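We use a few cookies so the site remembers what's in your basket and which language you picked. By staying on this page you're okay with that. Accept / Change settings

About Usta

Hi, I'm Muireann Moynihan, and I run Usta, a small school for people who want to learn how to look after a house. Cleaning it, mostly, and mending the bits of it that wear out. We teach evening and weekend classes in a former bakery on Etley Street, and if you've walked past at seven at night and seen a dozen grown adults bent over a rug with a spray bottle, that was us.

I started out cleaning other people's homes when I was nineteen. My first boss was a woman named Kimie Noguchi, and she taught me pretty much everything I know about wool, marble, old varnish and difficult clients. She had a way of standing in a doorway for a minute before she touched anything. I used to think she was tired! She was reading the room, working out where the dust came from and where it was going to land once we stirred it up. I still do it, and I make my students do it too, and they all feel silly the first time.

I cleaned houses for eleven years, then managed a crew for a hotel group, then had a baby and a bad back in the same winter and had to think again. A neighbor asked me to show her how to get candle wax out of a tablecloth. Then her sister wanted to come over and watch. Pretty soon I had six people in my kitchen every other week and my husband was eating his dinner on the stairs, so we went looking for a place.

The bakery

It had been empty for two years when we got the keys. The ovens were gone but the flour wasn't. We found it in the light fittings, behind the baseboards, inside a radiator (how?). Our first class was supposed to be about bathrooms, and I changed it to "how to clean a bakery" at the last minute because I had a free bakery and eight willing people. Three of that group still come in for the mending nights.

The space is 2,000 square feet, with the big teaching room at the front, a laundry room behind it, and a workshop at the back that gets lovely light in the afternoon. There's a step at the front door, so if you use a wheelchair or you're bringing a stroller, come around by the yard, where it's flat all the way in. Ring the bell and give us a second. We're usually running a vacuum and can't hear much.

What we teach

Our main course is called Whole House. It runs for ten weeks and takes you from the ceiling down, which is also the order you should clean in. Dust first, then walls and woodwork, then kitchens, bathrooms, fabrics, and floors last. You'll learn what's in the bottle you're using and what you must never mix it with. We spend one entire evening on limescale, and people always groan when they see it on the schedule and then it's the one they write to me about afterward.

The shorter classes change with the season. Right now we have:

Stains on fabric, with me. Bring something ruined.
Wood floors and furniture, with Keir Jardine. Keir restored staircases for a living before he joined us and he has very strong feelings about wax.
Laundry for people who hate laundry, with Ruby-Lee Tomoana. This one fills up first, so get on the list early.
Small repairs, with Yoshinori Chiba. Hinges, drawer runners, sash cords, dripping taps, the lamp that only works if you hold it a certain way.

A single class costs $45, and Whole House is $452 for all ten weeks, including the kit you take home. You can split that into payments, just ask. We keep two free places on every course for anybody who needs one, and you don't have to tell us why. Put "free place" in the subject line of your email and that's the whole application.

About the kit

I get asked about this a lot, so I'll put it here. We don't sell a miracle product and I don't get paid to like anything. The kit has cotton cloths, a scrubbing brush, a soft brush, a spray bottle, a squeegee, plain soap, washing soda, citric acid, and a long-handled duster. That's pretty much all you need for a normal home. 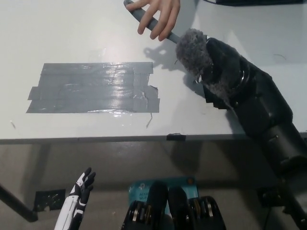 Gray and fluffy, with a good long handle.

People are funny about dusters. Half my students arrive thinking they're useless and the other half think they're for everything. A fluffy one is great for blinds, picture rails and the tops of door frames, where you want to lift a light layer of dust without knocking anything over. It's no good on grease. Shake it outside, wash it in lukewarm water with a drop of soap, and hang it up by the handle until it's fully dry. If you put it away damp it'll smell like a wet dog by February and you'll blame me.

And go slowly. Whipping it back and forth just sends the dust over to the other side of the room, and then you get to clean that too.

Working with other people

We do a bit of training for companies. The housekeeping team at the Destier guesthouse came to us as a group last year, and we run a session for new tenants at the Yuen apartments whenever a batch of them moves in. If you manage a building or a small hotel and you'd like something similar, email me and tell me what your staff find hardest. I'd much prefer to build a session around that than hand you a standard one.

We don't offer a cleaning service, sorry! I know it's confusing. I do keep a list of former students who take on private work, and I'm happy to pass on a name or two.

Come and see us

The door's open from 4 p.m. on teaching days and you're welcome to put your head in, have a cup of tea and look around before you sign up for anything. Mending nights are free and there's no need to book. Bring the broken thing, plus any screws that fell out of it.

Muireann

Recent from Usta
Getting candle wax out of linen (the tablecloth that started it)
Keir on wax, part 2
Can I mix these? A chart for the inside of your cupboard door
145 socks: what Ruby-Lee found behind our dryers
Spring dates for Whole House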